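Chapter 2
Why We Join a Team

Ask a room full of players what first brought them to their sport and you will hear, more often than you might expect, about a friend, a cousin, or a neighbor with a spare pair of shoes. In this chapter we'll take our time with that question, starting in the town of Tatcombe, where the Rustunside rowing club grew to 600 members. 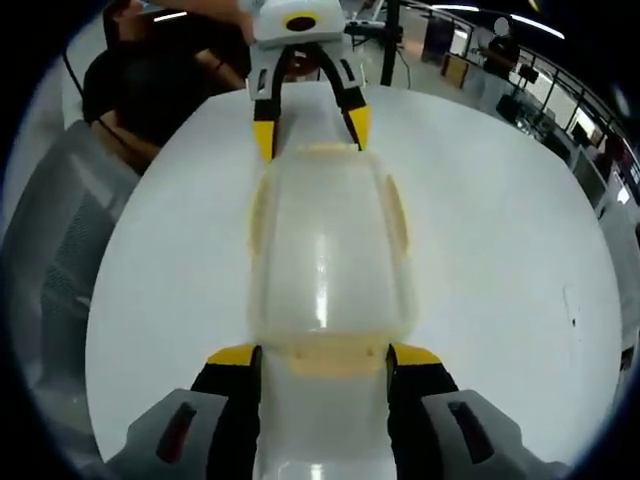
2.1 The First Season

Most newcomers who quit do so early, so let's begin there, with the diaries kept by the club's beginners (and wonderful reading they are!).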